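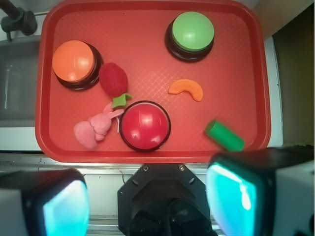
Teaching by hand, quick tips before I forget them

- Soft toys first. Plush forgives a bad grip, the push buttons don't.
- Go slow on the remote. Jerky hands = jerky replay.
- Wipe the finger pads every 20 runs, damp cloth, no cleaner.
- Shuffle the tray between demos, colours too. Same layout all week and it only learns the layout.
- Fumbled it? Bin that run and start agian.
- 5 good ones beat a pile of sloppy ones.
- Curved bits: come in from the outside edge, close gentle.

Kateo arm settings are on the Relness bench sheet, pg 2.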